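We use cookies to remember your reading settings. Accept | Manage

The Second Quotation

The quotation from Oletow came in May, and I kept it in my coat for two weeks before I showed it to my sister. It was for one robot arm, with the base and the controller. The gripper was on a separate line, and the training was on another page, where the numbers were printed smaller.

"This is more than our car," she said.

"It is more than two of our cars," I said.

We had won the small grant from Vulolen, 4,000 for equipment, and the condition was simple. We must send a plan that said what we would buy and why. My sister wanted an arm. She had wanted an arm since we were students in Wollport and looked at one through the window of the closed laboratory. I wanted to pay the rent as well.

So I asked for a second quotation, from Mac Suibhne, for hand-held grippers only. A person carries the gripper and does the task, and the movement is recorded. The arm can come later, when there is money for it. My sister read this quotation standing up, with her shoes already on.

"With this we are the robot," she said.

"For the first year, yes."

She did not speak to me during dinner. But the next morning she had moved the small boxes onto the table, and she was trying to lift the card of the power adapter without bending it.
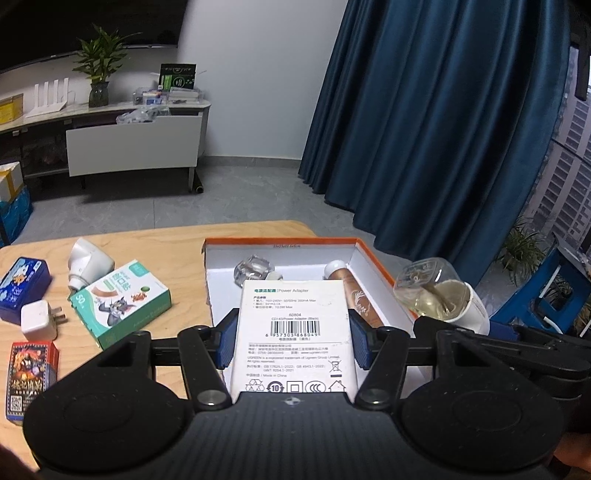

What the Fingers Cost

The ribbed pads were the part I had forgotten. The price for the gripper was clear, but the pads are worn down by use, and Mac Suibhne sold them only in packs of 12. I wrote it in the plan. Then I wrote batteries, memory cards, a case with foam, and the customs fee, which I had to guess.

"Write also our hands," my sister said. "Our hands are tired after 20 minutes."

I thought she was joking, but she took the pencil and wrote it herself: rest time, one hour each day, no cost. She looked at this line for a long time. Then she crossed out "no cost".

In the evening we argued about the arm again, more softly. She said that if we spent the whole grant on grippers, we would be people who own grippers. I said that if we spent it on the arm, we would own the lower half of an arm. She laughed at that, although she did not want to.

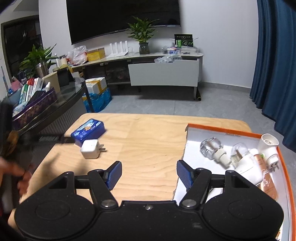 We agreed to order one pair and to put the rest of the money in the bank, under a name she chose. The name was "Shoulder". Next year it could perhaps be "Elbow".

The plan was four pages. I read it aloud, and she corrected my commas and one sum. When I came to the last page, where Vulolen asks what the applicant will do if the equipment is delayed, she answered before I finished the question.

"We will practice with the spoons," she said, and I wrote it down, in better words.

The parcel from Mac Suibhne was promised for 24th September. I came home early on that day and found her sitting on the stairs outside our door, with the scissors in her lap.

More short fiction
A Lamp for the Night Shift
The Man Who Leased a Crane
Invoice, With Snow
Our Neighbor's Excellent Machine

Contact | © All stories remain with their authors | Back to top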